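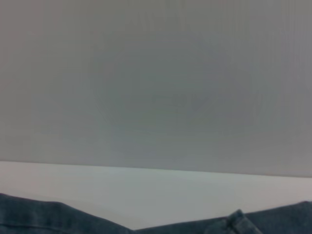
Gray panel with a light work surface in front of it.

About Zusel

Zusel is a small workshop that makes and repairs table tops, desk screens and back panels for offices, schools and home working rooms. We also cut single pieces for people who need only one. The company was started by Jurgita Kļaviņa in a rented room of 30 square meters, with one long table, a hand saw and a cupboard for cloths. Today we have a larger place in the Atallah building, on the ground floor, with the entrance from the yard. The long table is still with us and we use it for checking finished work.

What we make

The most ordered product is our flat gray panel, which we call Rernix. Customers put it behind a desk, between two desks, or along a wall where the paint gets dirty quickly. It is sold in three grays and one white. The middle gray is the one that most people choose, and it is also the one we have in stock during the whole year. The other colors we prepare after the order, and this takes two weeks longer, in December three.

Our table tops have the name Grilex. They are made in light colors only. Some years ago we tried a black one, but every fingerprint could be seen on it and customers wrote to us about it, so we stopped. A light top with a darker panel behind is the combination we recommend for sewing, drawing and packing of small things, where the eye must find the edge of the table easily.

The number of pieces which left the workshop last year was 975. This includes repairs and the small shelves, which we make from the remaining parts.

How we work

Every order starts with measuring. If you live near, we come to you. If you live far, we send a paper form with drawings where you write the sizes, and we ask you to measure each side two times. Walls are almost never straight, and a panel that is cut for a straight wall will show it.

After cutting, the piece rests overnight in the same room where it will be finished. In the morning we look at it from the side, by the window, before lamps are turned on. Small waves and stains are easier to notice in this light. A piece that has a mark on the front goes back to the saw and becomes a shelf. We do not sell it as second quality, although people ask us for this often.

Packing is done on a separate table. We use soft fabric between the pieces and cardboard on the corners. Please return the fabric if you can. We wash it and use it again.

The people

Six people work at Zusel. Jurgita takes care of the orders and still does most of the measuring visits. Two colleagues are at the saws, two do the finishing, and one is for packing and deliveries. In summer we take one student from the technical school, and two of our present colleagues came to us in this way.

We speak four languages in the workshop, not all of them correctly, and you may write to us in English without worry about grammar.

Visiting us

The workshop is open for visitors from 9:00 until 16:00 on working days, with a pause at noon. In the entrance room there are samples of all the colors, which you can take home for one week. Please bring a photo of your room and, if possible, a piece of the floor or curtain, as grays look very different next to other colors.

We are in room 101. The bell is on the left side of the door and must be pressed strongly. Parking in the yard is free for customers, but please leave the place in front of the wide gate for the delivery van.

Repairs and care

We repair Grilex tops of any age. Scratches in the middle can usually be sanded, while a broken corner needs a new edge. For daily cleaning use a damp cloth and a little dish soap. Do not use powder. Rernix panels should be wiped from the top to the bottom, always in the same direction, and then dried with a clean towel.

Questions about orders already made should include the order number, which is written on the paper label at the back of the piece.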